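The Old Tower Gets a Spring Clean (in September)

I have been putting this off since we moved to Brakside. The desktop has been sitting under my desk in the back room, humming louder every week, and I kept telling myself it was the weather, or the carpet, or the shelf it was touching. Then last week it shut itself off twice in the middle of my photo backups and I ran out of excuses.

So I made a pot of coffee, cleared off the big table and finally opened the thing up!

A little background first. I bought this computer secondhand from a small shop called Mabuza, back when I still lived over in Platitz. It cost me 400 dollars, which felt like a fortune at the time, and I've gotten every penny out of it. I've written most of this blog on it. It has survived two apartments, one spilled glass of lemonade (near it, not in it, thank goodness) and a truly terrible phase when I thought I was going to learn to make music.

What I have never done is clean it properly. I've wiped the outside. I've run the vacuum hose past the vents and felt very responsible. But open it up and get in there? Nope.

Getting the side off

The panel on mine is held on with thumbscrews, or it's supposed to be. One of them was on so tight I had to go dig out pliers, and then of course I scratched the paint. Oh well. The panel slides back about an inch and then lifts away, and if it doesn't want to slide, check for a screw you missed before you start yanking. Ask me how I know.

Before any of that I shut everything down, flipped the switch on the back and pulled the power cord. I held the power button in for a few seconds too. I also took off my sweater, which is wool and crackles if you so much as look at it.

The dust

Oh my goodness, the dust. It came off the front vent in one piece like a little felt blanket. I carried it to the trash at arm's length. The CPU fan was worse, with a gray fuzzy ring around every blade and a plug of the stuff packed down into the fins underneath.

I took the whole case out to the back steps and used a can of compressed air, in short bursts, holding each fan still with a finger while I sprayed (letting them spin like crazy is hard on the bearings, or so my Standholm toolkit booklet says, and it's been right so far). A soft paintbrush did the corners. I went through the whole can and wished I'd bought another.

One thing I left strictly alone is the inside of the power supply. I blew some air through the grille from the outside and that was it. There are parts in there that can hold a charge even when it's unplugged, and I'm a blogger with a paintbrush. If yours is making bad noises, replace the whole unit.

Back on the table I spent a while just poking around and getting my bearings. The power supply is the easiest landmark in there, a big silver box with a white label on it, and I worked my way out from that. If you've never looked inside one of these, give yourself ten minutes to do nothing but look.

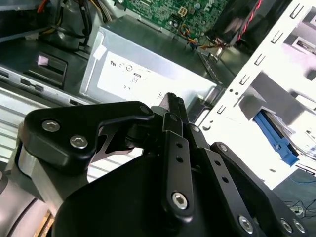 Putting it back together

I'd reseated the memory while I was at it, so of course the first time I hit the power button I got a black screen and one very rude beep. One stick wasn't pushed in all the way. I gave it a good firm press until both clips snapped, tried again, and up it came.

And it's so quiet! The processor had been getting up to 94 degrees Celsius when I was exporting photos, and now it stays well under that. I finished the backup in one go as well, all 3,098 pictures, while I made dinner in the next room and kept walking back in to make sure it was still on.

Next up is the cable situation behind the desk. I've bought a bag of velcro ties and they're sitting on the windowsill, looking at me.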